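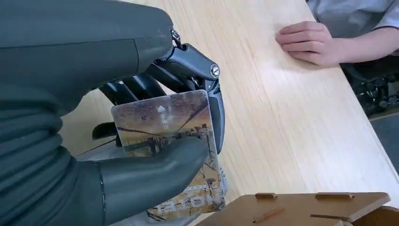
OK so I have finally started on the card drawer. You know the one. Every household has it, ours just happens to be the widest drawer in the hallway dresser and it hasn't closed properly since May.

1/ Background for the new people: I never throw out a card. Loyalty cards, library cards, recipe cards, the little info cards that come in a tea box, game cards with no game. My aunt Theresia was the same and when she moved she gave me hers too. So now I have two people's worth.

2/ Rule one, everything comes out and goes on the table, and nothing goes back in the drawer until it has a pile. I cheated on this within minutes. There was a rubber band ball in there and I put it straight back.

3/ Piles so far: games, recipes, places I might go again, places that closed, and "what is this." The last pile is winning.

4/ A good thing about rounded corners, if you're sorting by feel - anything with rounded corners is almost never a recipe. Recipes in my family are square index cards with butter on them. So that was a quick first pass and I felt very clever.

5/ Then I found a recipe with rounded corners. Plum cake, Theresia's handwriting, on the back of a membership card from some swimming club in Vosova. So much for that.

6/ Several of you asked if I'm counting. I did count, once, because Konrad bet me it was under 200. It was 261. He owes me lunch and he has gone very quiet in the group chat.

7/ Game cards are the hard part. I have most of a quartet game about mountain flowers, 26 cards, and I don't know how many there should be. If you grew up with a flower quartet in a green box please message me!! I would love to know which ones I'm missing.

8/ Liesl says write the missing ones out on blank card and play with it anyway. I like that. My gentian would be terrible but it would be mine.

9/ Storage question. I was going to buy one of those wooden index boxes with dividers, then I saw the price, so it's going to be shoeboxes cut down to height. Cut them lower than the cards! My first one was too tall and you can't flick through, you just sort of dig.

10/ Also if your cards have been in a rubber band for years, don't pull it. Snip it. I pulled one and it took a stripe of the printing off with it (goodbye, Judska bakery stamp card, you had 3 stamps left to go).

11/ For wiping: barely damp cloth on the shiny ones, nothing on the matte ones except a soft dry brush. I use an old makeup brush. Ximena uses a pencil eraser on the grubby edges and hers look great, but I don't trust myself with it.

12/ Update after dinner: recipes are done, boxed, labeled. Closed places are going in the recycling tomorrow, except the movie theater one, which I'm keeping and I don't want to discuss it.

13/ "What is this" still has a lot in it. I'll post a few tonight and you can guess. First up is a plain yellow card that says WIESER and a number 2, and that's all it says, front and back. Go!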